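December, 8:40 a.m.

Workshop notebook: drying of oil finishes on ash and beech panels
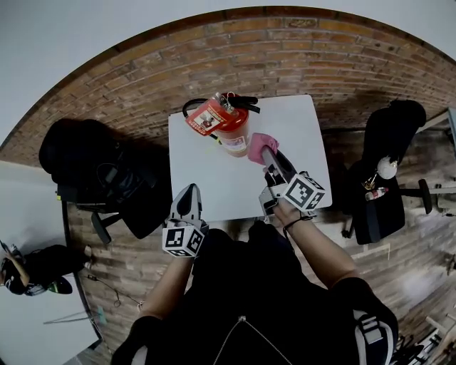 *R. Leiva*

## Purpose

The workshop has been asked to recommend a finish for the reading room benches at Sustar. The present finish is a hard varnish that has worn through at the front edges and cannot be repaired locally without leaving a visible line. An oil finish would permit spot repair by the building staff. The question for this series is whether the Teltach linseed blend dries acceptably at winter room temperature, or whether the tung blend should be specified in its place despite the higher cost.

## Materials

Panels were cut from the offcuts of the Zirnemano shelving job. Ash and beech were kept in separate stacks and marked on the back in pencil. All faces were planed, then sanded with the grain and wiped with a dry cotton cloth. No tack cloth was used, as residue from the last batch is suspected of having caused the fisheyes recorded in the November entry.

The Teltach blend came from a can opened for this work. The tung blend came from the can already in stock. It had a thin skin, which was lifted off and discarded before stirring. The supplier's sheet does not give a shelf life after opening, and a request has been sent.

## Procedure

Each panel received 2 coats. The oil was flooded on with a brush, left to soak, and the excess removed with a clean cloth. The first coat was left overnight before the second was applied. Panels were stood on edge in the drying rack with the show face toward the window wall. The small fan was left off so that conditions would match the benches, which will be finished in place.

Relative humidity in the rack area was 34 percent at the start of the morning. This is lower than expected for the reading room, where the old radiators are fitted with water trays. A second series under more humid conditions should be planned.

## Observations

Ash, Teltach blend: surface dry to a light touch. A faint drag remains when the cloth is drawn across the grain. Color has warmed more than on the reference panel, particularly in the open pores. There is some bleed-back from the pores at the lower edge, in small glossy spots. These were wiped off and should be checked again at the end of the day.

Ash, tung blend: dry, with no drag. Sheen is flatter and more even. Color change is slight.

Beech, Teltach blend: tacky. The panel picked up lint from the cloth. The second coat was probably applied too heavily, and the result should not be held against the product until the panel has been repeated.

Beech, tung blend: dry, although somewhat patchy near one end, where the sanding may have been uneven. The patch is visible only in raking light.

The pencil marks on the backs have smeared where oil ran over the edge. Future panels are to be stamped.

## Housekeeping

Oiled cloths are to be spread flat outdoors on the line until stiff, or submerged in the lidded water bucket. They are not to be left folded on a bench or placed in the general waste, including during short breaks. The bucket was found low on water and has been refilled. The route to the nearest extinguisher is to be kept free of stock, and the sheet goods currently leaning by the door should go back to the rack.

## Next steps

- Repeat the beech panel with the Teltach blend, using a thinner second coat.
- Rub down the ash panels with 1000 grit paper and a little oil, and compare the feel with the unrubbed faces.
- Leave 2 panels untouched on the rack through the closure so that odor can be judged on return. The reading room has limited ventilation, and the Sustar staff have raised this point.
- Ask whether the bench ends are ash or beech. The drawing says ash, but the sample received looks closer to beech.

No recommendation is made at this stage. The tung blend is ahead on drying, and the Teltach blend gives the color the client asked for.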